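Minutes of the equipment review meeting, Loltham site, 7th June

Present: Eirlys Prosser (chair), Gwion Cadwaladr (minutes), members of the kitchen training group, two representatives of Savport for items 2 to 4 only.
Apologies: none received.

1. Minutes of the last meeting
Agreed with one change. Under "Nurmi trial", the words "the group welcomed the offer" to read "the group heard the offer". Eirlys asked that we be careful about this sort of thing, as Savport had quoted our February minutes back to us in a letter.

2. The Nurmi table-clearing package
Savport presented again. The package on offer is one arm with a two-fingered gripper, the Drudano control software, set-up, and support for 24 months. The representatives said it would sort and put away small kitchen items after a training session, and that staff would need very little time to learn it.

Gwion asked what "very little time" meant. The reply was that it depends on the person. He asked for a figure and was told one would be sent on.

Savport's brochure gives a success rate of 82 per cent. Eirlys wanted to know what was being counted. The representatives believed it was the share of single items picked up and put down in the right place, on a known layout, with play food and light dishes. They could not say what the rate would be for wet crockery, real fruit or anything made of glass. It was pointed out that even at the brochure rate, somebody would have to stand by and deal with what gets missed, and that person could have cleared the table in the meantime.

Savport's answer was that the figure improves with use. Asked by how much, they offered to look into it.

3. Papers from the trial
The group had been sent the trial sheets and the pictures ahead of the meeting.

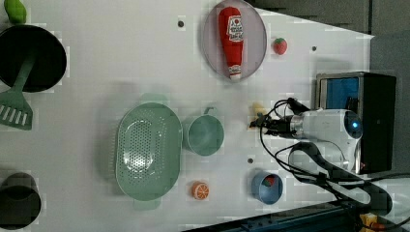
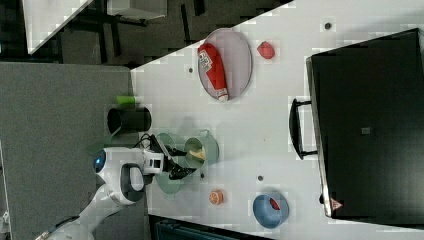

Nurmi trial, arm and gripper at the table with the toy food and dishes.

Comments on the papers, in the order made:

The ketchup bottle lying on the plate was thought a fair test, as people do leave things like that. Several members would have liked to see more of it and less of the strawberry sort of thing.

Eirlys said everything was nicely spread out, with plenty of white table between most of the pieces. Our own tables at the end of a session have bowls inside bowls and spoons under everything. She asked whether the arm had been tried on a heap. It had not, as far as the representatives knew.

The cables were raised. They hang in loops by the arm, and Gwion did not like the idea of them near a sink or a learner's sleeve. Savport said a cable sleeve can be had as an extra. The price of the extra was not to hand.

A member asked whether the gripper could manage our heavy saucepans. Savport said the arm has a weight limit and that our pans would need to be weighed. It was felt that the limit should have been on the first page of the offer — it is not on any page that we could find.

The blue light on the arm was asked about. One representative thought it meant the arm was ready, the other thought it only meant the power was on. To be confirmed in writing.

4. Cost and terms
The offer is for rental or outright purchase. Under the rental terms the Drudano software is renewed each year at a price "to be agreed", and the arm will not run without it. Eirlys said she would not sign for a thing whose price is to be agreed after we have come to rely on it. Savport will ask whether the price can be fixed for the full support period.

Call-out for repairs is about two working days. No spare arm is supplied while ours is away.

The representatives were thanked and left the meeting.

5. Discussion
Views were mixed, though mostly on the cool side. One member felt we were being hard on it, that the gripper seemed neat enough and learners would enjoy having it in the room. Gwion replied that enjoying it was a different budget. Another member asked who would wipe it down, and no answer was found.

It was agreed not to accept the offer at present, and not to refuse it until the written replies come in. No deposit to be paid.

6. Actions
Gwion to write to Savport asking for the weight limit, the learning time, the meaning of the blue light, the price of the cable sleeve and what the success rate counts.
Gwion to weigh the pans.
Eirlys to ask for a second trial at Loltham, with our own dishes, stacked as we leave them, and with one of us choosing the layout.

7. Any other business
The dishwasher in the small kitchen is still leaking at the door. Eirlys to chase.

Next meeting to be fixed once Savport has replied.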